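The Night Bus from Undar

Jolán Pap had the seat number 22, but an old man was already sleeping in it, so she sat down behind him and kept her bag on her knees. In the bag was the letter from her brother. She had read it so many times that the paper became soft in the folds.

The bus left Undar with 46 minutes of delay. The driver did not apologize. He turned off the lights, and the windows filled with the dark hills. 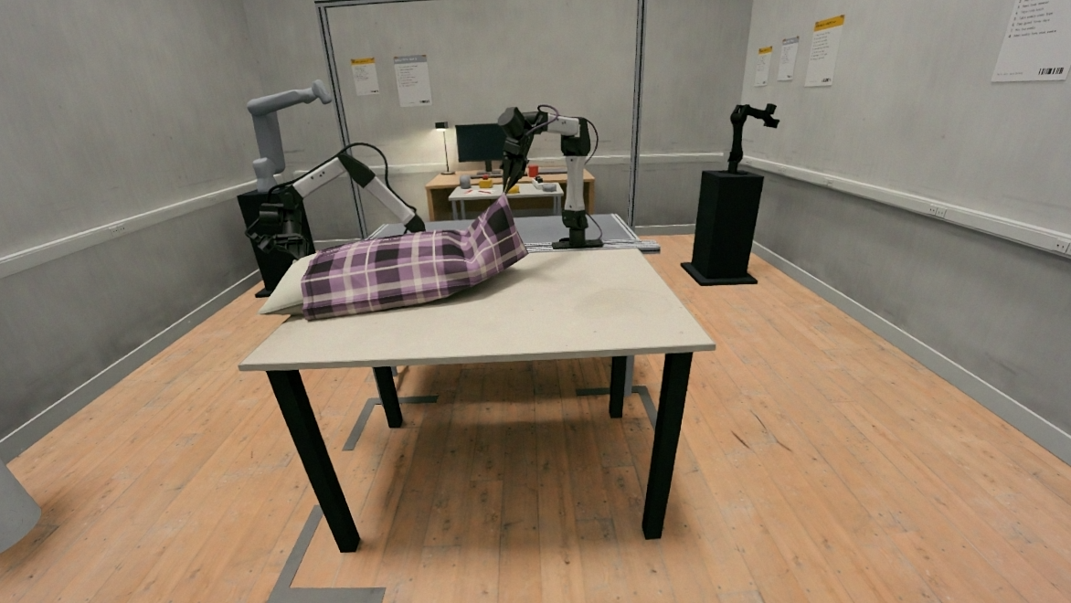 She tried to think what she would say to him at the door. Eleven years is a long time to be angry about a house. Their mother had left it to both of them, and he had sold it in July, to a man called Cieślak, for less than it was worth. He wrote that he was sorry. He wrote also that he kept the kitchen clock for her.

When they stopped for gas, she stood outside in the cold and practiced the first sentence. It sounded like something from a bank.

"I could turn back here," she said, to no person in particular.
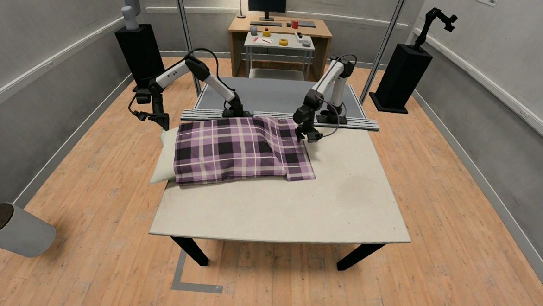 There is no bus back before morning, Witold Jakubowski told her, and he held out half of his bread. She took it. It was dry and had too much salt.

"Is it far still?" she asked.

"Two hours. Less, if he drives like before."

She climbed in again and put the letter under her coat.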